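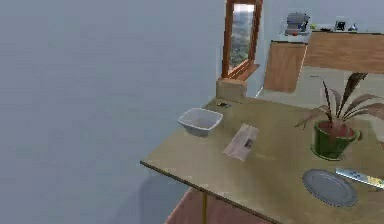

Bikell arm keeps stopping short in the sim cell

ottsim
Setting up a tabletop cell in sim before we bolt the real arm down in August. Job is to pick up the plate and put it in the bowl. It stops 8 mm above the plate every time, then closes on air with great confidence. Run 2624 looked the same as run 5. Table height matches the drawing. Ideas?

Dzintra Z
Which table height? The drawing gives you the top of the legs. The tabletop sits on the legs, as tabletops do.

ottsim
I added the top. I'm not an animal.

slamet_w
Then it's your tool offset. Bikell ships the default for the long fingers. If you picked the short ones in Skorari the model changes on screen and the offset stays where it was. Cost me a Thursday.

tuva.b
Disagree with slamet. A bad tool offset would miss the bowl too, and he hasn't said it does. I'd look at the collision shape on the plate. If it's a plain box around the whole thing, the planner thinks the dip in the middle is solid.

slamet_w
He can't miss the bowl, he's never arrived at it holding anything.

tuva.b
Fair. Still check the plate.

Dzintra Z
And move the plant while you're in there. Those leaves are going to eat your planner alive.

ottsim
Plant stays, the customer has a plant.
OK, checked both. Offset was for the long fingers, 44 mm out in the file, and the plate had a box on it that was too tall. Fixed the offset first and it drove straight into the box and faulted. Fixed the box and now it touches the plate. Picking it up is still a matter of opinion.

slamet_w
So I was right.

tuva.b
So we were both right, which is worse. Try gripping by the rim.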